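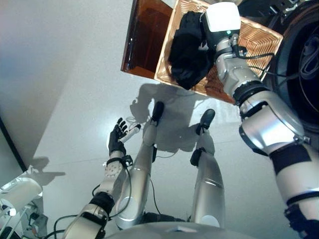 Grip Release Fault on Mimetti Units: Frequently Asked Questions

This page covers the right gripper fault reported at the Maltstead site in April. It applies to Mimetti humanoid units running the Bevan arm controller.

What is the fault?
The right gripper opens without a command while the arm is raised and carrying a load. The controller records code 361. The load drops and the arm stays where it is.

Has anyone been hurt?
No. There were six drops at Maltstead, all during basket handling, and no one was inside the marked area.

What causes it?
A short loss of signal in the cable that runs from the shoulder to the wrist. With the arm extended above shoulder height, the cable pulls on the wrist connector. If the signal is lost for more than two control cycles, the controller restarts the gripper, and the gripper opens on restart.

Does the indicator light show the fault?
Not reliably. The light reports power to the gripper housing. It can stay green through a signal loss. Check the controller log.

Is the left hand affected?
No drops have been logged on the left side. The five-fingered hand uses a different connector and holds its last position when the signal is lost.

Can we keep using the unit?
Yes, with limits. Keep the right gripper below shoulder height when loaded. Do not lift baskets over people, and do not reach under a raised arm to catch or steady a load.

What should we do after a drop?
Press the stop button, lower the arm by hand using the release procedure, and save the log before you power down. Restarting first erases the record.

Is there a permanent fix?
Wosov supplies a longer wrist cable with a clamp. Hemant Vishwakarma's team is also testing a controller update that keeps the gripper closed on restart. The update has not been released. Install the cable now and do not wait for it.

Who takes fault reports?
Send the saved log and the unit's serial number to Aicha Helmy in field safety.

We use cookies to remember your settings and measure site traffic. Accept all | Manage preferences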